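Just back from the Randimau, where I finally caught Skukora on a proper screen, and I'm still buzzing. It's a music documentary, 126 minutes long, about a wedding band from Sindovcombe that made one record, pressed 200 copies and went back to their day jobs. I had no idea who they were in October. Now I can't stop humming the second track.

What I love is how patient it is. The director lets songs play all the way through! You get a whole seven-minute dance number shot from the back of a hall, with kids running past and somebody stacking chairs, and it's the most exciting thing I've seen in a theater this year. When the band gets back together in the last half hour, 40 years on, the drummer misses the first count-in and they all crack up laughing, and I did too.
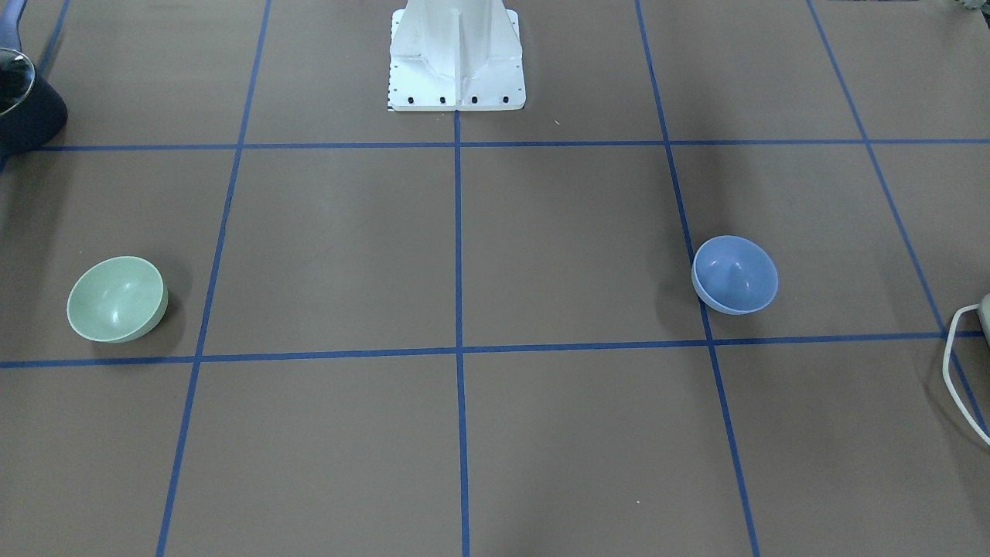 ## A few small gripes

The middle sags a bit. There's a long stretch about the Kouris label and who owed what to whom, and I could have used half of it (the lawsuit gets explained 2 times, with the same letters on screen). I'd also have liked more of the singer's sister, who is funny and sharp and only gets one interview - the one in the car.

The sound, though! Somebody took real care with those old tapes. You hear the bass player's fingers on the strings, and the room around him. I stayed through the credits just for the demo that plays over them.

It's on again at the Randimau on 29th November, late show only. I'm going back and taking my brother, who claims he hates accordions. Sit near the front if you can - the speakers in the back rows are still pretty muddy.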